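Repostería de temporada, tema 2: el merengue y sus supersticiones
Apuntes de clase. Profesora: Chae-won Kong

Los recetarios repiten que las claras deben ser viejas. Puede ser. En mayo montamos claras frescas y de 8 días, y en la mesa de Ah-rin Nam casi todos confundieron unas con otras.
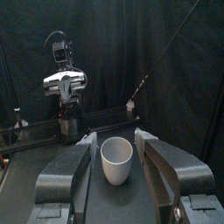

Lo de la pizca de sal me convence todavía menos. Da sabor, y poco más. Un chorrito de limón sí ayuda a estabilizar la espuma.
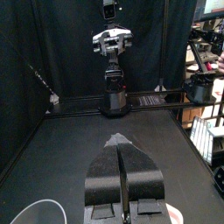
¿Cuándo se añade el azúcar?
Con la espuma ya blanda, a cucharadas y sin parar de batir. Si se echa toda al principio, cuesta mucho más ganar volumen.

El manual de Hjaltadóttir exige cuenco de cobre. Antes de gastar ese dinero, comprobad que el vuestro no tenga grasa.

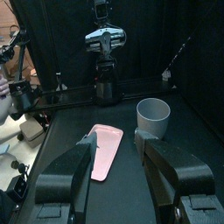
En cuanto al horno, desconfiad del termostato. Horno bajo, puerta cerrada, y el merengue se enfría dentro.

Para el próximo día: leed la receta de pavlova de Jillthorpe (p. 304) y tachad los pasos que os parezcan inútiles. 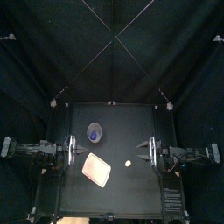

Traed también dos claras por persona, sin rastro de yema. El crémor tártaro es opcional, diga lo que diga Byung-chul Yang.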